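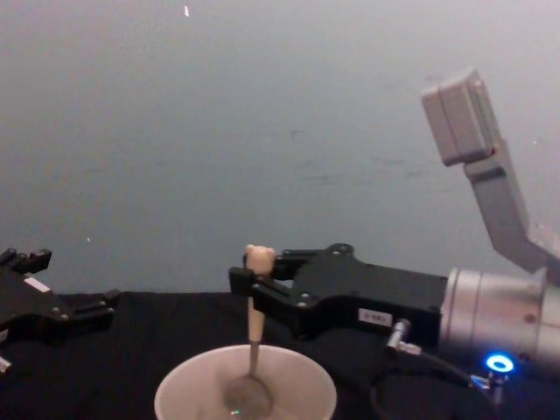 Slide 1: White bowl, spoon with the little bear-like top.

Okay, leave this one up while people find their seats. Hi everybody, thanks for coming to the Namuvton table talk! I'm going to spend the next while on bowls and spoons, and I promise I can fill the time.

Start with the spoon, everyone likes the spoon. Cream handle, knobbed top with two small bumps, thin metal shaft, shallow oval end. I love a fat top on a thin spoon – it gives you something to hold, and small kids go straight for it. Ask the room: who still has their spoon from when they were four? (Wait for hands. At Jatby in July this got people talking for ages, so watch the clock.)

Then the cloth. I'm a black cloth person. A pale bowl on a pale table just disappears, and on black you get the whole rim. My grandmother would have been horrified, she ironed white linen every Sunday of her life... skip this if we're running behind.

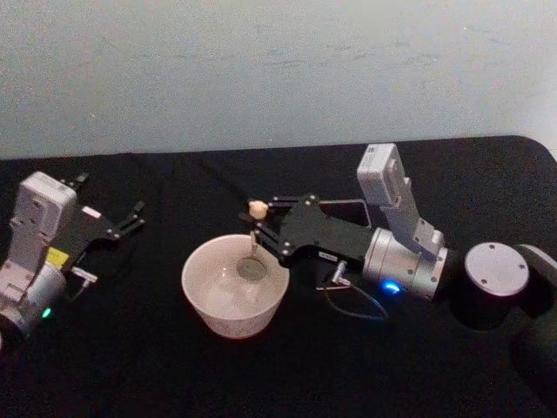 Slide 2: The bowl on the black cloth.

Let them look for a bit before I talk. One bowl, lots of cloth around it. At Sarkell we used to crowd our breakfast tables – jam, butter, flowers, a toast rack, the works – and people ended up eating with their elbows tucked in. Now I put the bowl down first and add things one at a time until it feels like breakfast, then I stop.

Mention that a bowl a little off center is fine! I used to fuss over that with a ruler. Four settings, one ruler, cold oatmeal.

Next bit is depth. Hold up the two bowls from my bag, the deep one first. A spoon that stands up nicely in one bowl will slide right under in another, so try them together before you buy. Pass both around and get them back before the break.

Questions, then coffee is in the Han room, down the hall on the left. Handouts are by the door.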